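About Rirkari

Hello, and thanks for clicking through to the page most people skip! We help small offices, clinics and schools work out whether a robot is worth buying, what it'll really cost, and what else needs to go in the budget before anyone signs an order form. We don't sell machines and we don't take commission from the people who do.

I started Rirkari after years of running building budgets, where I bought plenty of clever equipment that ended up in a cupboard. (I still wince about the floor scrubber.) I kept seeing the same gap: a lovely quote for the kit, and not a penny set aside for training, spare parts or the afternoon when the wifi goes down.

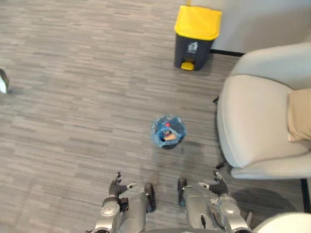 So we begin with the dull jobs. Emptying bins, wiping tables, fetching and carrying - the things that eat up paid hours and rarely get a line of their own in the accounts. We sit down with your cleaning rota and work out what each job costs you now. One of our early clients, Hundley, found they were spending 576 hours a year on bins alone, across 3 floors, and they'd never once added it up.

Then we look at the job itself, up close and on an ordinary office floor, before we talk about price.

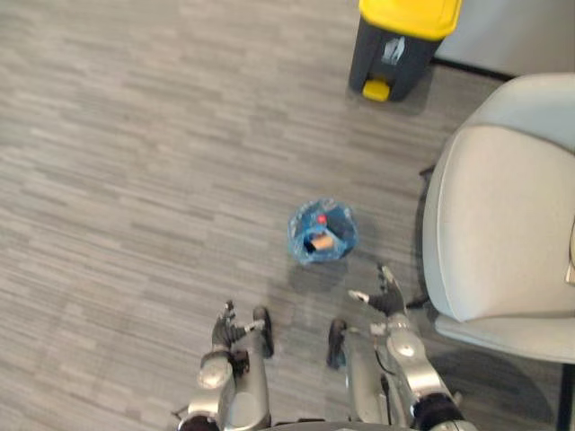
Bin work on carpet, with both arms forward and the small lined basket just ahead.

Our planning review costs £2190, whatever the size of your building. For that you get a costed list of jobs, a buy, lease or wait recommendation, and a five-year budget with the awkward bits left in: servicing, insurance, batteries, floor space, staff time. I'm quite stubborn about staff time! If somebody has to stand by while the robot works, that's a wage, and it goes in the sheet.

We also ask you to leave your rooms as they are. Chairs, side tables, cables, the lot. A plan that only works in a cleared room isn't much use to you in September when everyone's back.

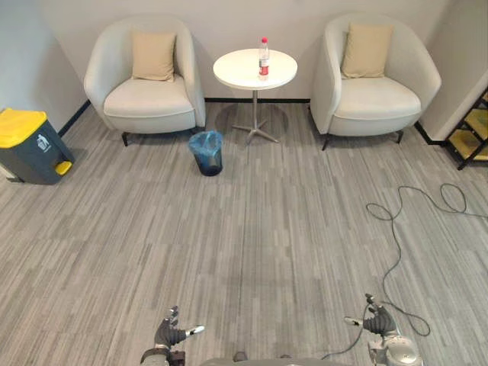 Panyasiri told us that the most useful page in the whole report was the one saying wait a year, and that the money went on better lifts instead. I was delighted with that, even if it did mean a rather short second invoice.

We've now done almost 50 of these reviews, mostly for places with one building and one very busy person holding the purse strings. The Zumach project was our first with several sites sharing a single machine, and it taught us a lot about van hire and who pays for it.

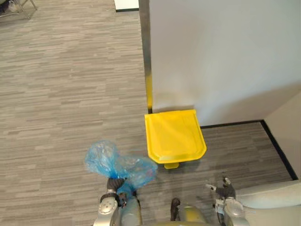
Small supplies count too, by the way. Bin liners, wipes, replacement fingertips - we put them all on a monthly line so they don't creep up on you.

If you've got a quote on your desk and a funny feeling about it, send it over. The first chat is free, the phone's on from 9am, and I'm happy to talk through a half-finished spreadsheet.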